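Wann räumt endlich jemand anderes das Sofa auf?

Notizen aus dem Dezember, geschrieben von einem, der seit Jahren auf den Haushaltsroboter wartet und derweil selbst saugt

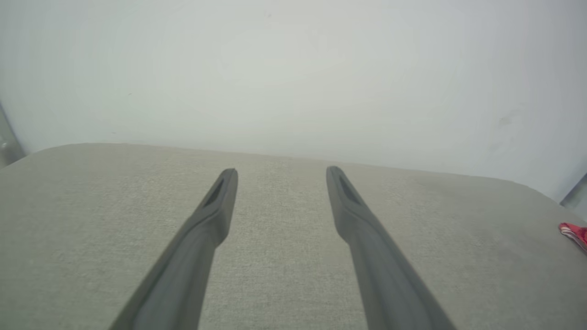

Zwei Finger und ein Polster

Ich habe mir in diesem Monat erstaunlich viel Zeit genommen, um Maschinen beim Nichtaufräumen zuzusehen. Angefangen hat es mit einer Vorführung bei Varker, einer kleinen Firma in Drostthorpe, die Greifer baut und gelegentlich Leute wie mich hereinlässt, die vorher höflich gemailt haben. Ich hatte auf etwas mit Wäsche gehofft. Wäsche ist in meinem Leben das, was für andere die Steuererklärung ist.

Wer sich nie mit dem Thema befasst hat, stellt sich eine Hand vor. Mit Daumen, am besten. Die meisten Geräte, die heute ernsthaft an Hausarbeit herangelassen werden, haben zwei Finger, die auf- und zugehen, und damit hat es sich. Auf dem Foto sind sie offen und schweben knapp über dem hellgrauen Stoff, die Spitzen ein Stück auseinander, dazwischen nur Gewebe. Ganz rechts liegt etwas Rot-Weißes, zerknittert, vielleicht Verpackung, vielleicht ein Stück Stoff. Ich könnte es nicht beschwören, und ich bin immerhin ein Mensch mit zwei Augen und einem abgeschlossenen Studium.

Damit sind wir schon beim Problem. Wenn ich so ein Ding auf einem Polster liegen sehe, nehme ich es in die Hand und weiß Bescheid. Knistert es, kommt es in den Müll. Knistert es nicht, kommt es in den Korb mit den Dingen, über die man später entscheidet. Eine Maschine muss vorher festlegen, wo sie zupackt, wie fest, und ob das überhaupt ein Gegenstand ist oder ein Muster im Bezug. Für sie ist ein Sofa ein Minenfeld aus Falten.

Was schon geht

Um fair zu sein: einiges. Mein Saugroboter fährt seit Jahren durch die Wohnung und frisst nur noch selten Ladekabel. Die Spülmaschine wird gern vergessen, wenn es um Roboter geht, dabei ist sie der beste, den ich je besessen habe. Sie hat eine einzige Bedingung gestellt, nämlich dass ich ihr alles hineinräume, und ich habe unterschrieben, ohne das Kleingedruckte zu lesen.

In der Werkhalle sieht es besser aus. Bei einem Zulieferer in Hiduddale durfte ich einmal einem Arm zusehen, der Kunststoffdeckel aus einer Kiste nahm und auf ein Band legte. 800 Stück in einer Schicht, sagte man mir, und er hat sich in der Zeit, in der ich danebenstand, kein einziges Mal am Kopf gekratzt. Allerdings war jeder Deckel derselbe Deckel. Sie lagen in einer Kiste, die immer an derselben Stelle stand, unter einer Lampe, die nie ausging. Gebt mir eine Wohnung, in der jede Socke dieselbe Socke ist und morgens um acht an derselben Stelle liegt, und ich räume sie auch mit zwei Fingern auf.

Was nicht geht

Alles Weiche. Stoff gibt nach, wenn man ihn anstupst, und sieht danach anders aus als vorher. Ein Kissen hat keine Kanten, an denen man sich festhalten könnte, ein Handtuch hat vier Ecken, von denen sich mindestens zwei verstecken. Ich habe zu Hause versucht, mit zwei Essstäbchen ein T-Shirt zusammenzulegen. Das sollte ein Experiment sein und wurde ein Nachmittag. Nach dem sechsten Anlauf lag vor mir etwas, das meine Mutter als »zusammengeschoben« bezeichnet hätte.

Dazu kommt, dass Aufräumen gar keine einzelne Tätigkeit ist. Es besteht aus lauter winzigen Urteilen. Ist das Papier noch wichtig? Gehört das mir? Ist der Fleck am Bezug neu, oder wohnen wir schon länger zusammen? Das Greifen bekommt man irgendwann hin, davon bin ich nach dem Besuch in Drostthorpe mehr überzeugt als vorher. Beim Urteilen habe ich Zweifel, wobei ich zugeben muss, dass es in meinem Haushalt auch ohne Maschine nicht immer gut funktioniert.

Die Sache mit dem Prospekt

Das Start-up Oyelaran hat mir neulich einen Prospekt geschickt, in dem ein »Haushaltsassistent« 237 verschiedene Handgriffe beherrscht. Ich habe die Liste gelesen, sie war im Anhang. »Tür öffnen« und »Tür weiter öffnen« gelten dort als zwei. Das finde ich für mich persönlich ein sehr attraktives System und werde künftig genauso abrechnen, wenn ich gefragt werde, was ich heute im Haushalt gemacht habe. Ein Preis stand nicht drin. Es gab eine Seite mit einem Sonnenuntergang.

Was mich an solchen Unterlagen müde macht, ist die Wohnung. Sie ist immer leer bis auf eine Schale Zitronen. Kein Mensch mit einer solchen Wohnung braucht Hilfe. Ich hätte gern einen Prospekt mit meinem Flur darin, im Winter, mit den Stiefeln.

Und nun?

Würde ich so ein Gerät kaufen? Für 100 Euro sofort, schon wegen der Gesellschaft. Für das, was so etwas vermutlich kosten wird, müsste es mir die Bettwäsche beziehen, und zwar auch den Bettbezug, bei dem man am Ende selbst drinsteckt. Einen Greifer, der das schafft, habe ich bisher nirgends gesehen. Bei Varker hat man auf meine Frage danach freundlich gelacht und mir noch einen Kaffee angeboten, den übrigens ein Mensch gekocht hat.

Im Frühjahr darf ich wiederkommen, dann angeblich mit Handtüchern. Bis dahin mache ich den Korb mit den Dingen, über die man später entscheidet, selber leer. Er ist inzwischen ziemlich voll.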